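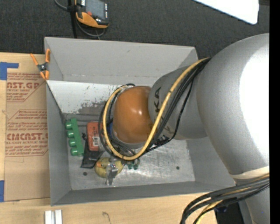
Brunport depot swaps plastic crates for open metal sorting bins

The parts return depot in Brunport has moved its small-item sorting from stackable plastic crates to open metal bins with tall walls. The change took effect on a Tuesday in November and covers all 52 positions in the sorting room. One bin is assigned to each position and stands on a wooden tabletop, where returned goods are tipped in, separated and moved on to storage.

The depot handles mixed returns from repair shops in the Gruluncombe area. Most items are small enough to hold in one hand and arrive loose, without their original packaging. Under the old system they were sorted directly in the crate they came in. Crates differed in depth and wall angle depending on the supplier, and several had ribbed floors that trapped washers, clips and short screws.

The new bins are gray inside and roughly rectangular, with a bare metal floor. Round holes in the floor let dust and grit fall through when a bin is lifted and tapped. Items wider than the holes stay in place. Anything narrower is supposed to be bagged before it reaches the bin, and the intake sheet has been changed to say so.

Ulises Olivares, who supervises the sorting room, said the floor finish was the main point of discussion during the trial. A painted floor was tested first and chipped within 3 weeks.

"Bare metal scratches, and you can see every mark," Olivares said. "It still wipes clean. We are not going to replace a bin for scratches. A bent wall or a raised edge is different, and those come off the table the same day."

The trial ran at 4 positions and used 629 returned items, each logged by type and by the time it spent in the bin. Sorting time per item fell slightly for flat parts and did not change for round ones, which tend to roll to the walls. Items left behind after a bin was marked as cleared dropped sharply. The depot has not released the full log.

Glare was the most common complaint. Under the ceiling lights the metal reflects strongly at certain angles, and shiny parts are harder to pick out against it. The lamps over the first row have been fitted with Buvum diffusers, and the remaining rows will follow when the next delivery arrives. Until then, staff may turn a bin a quarter turn on the table if the reflection falls across the contents.

Noise was also raised. Parts dropped into a metal bin are louder than in plastic, so the unloading instructions now call for tipping from just above the wall height. Felt pads between bin and tabletop were tried and rejected – they let the bin slide.

The bins were supplied by Lüthi under a purchase agreement that includes spare units. The old crates have been washed and set aside for outgoing shipments. Repair shops do not need to change how they send returns, apart from bagging narrow parts. Bag labels can be picked up at the intake counter.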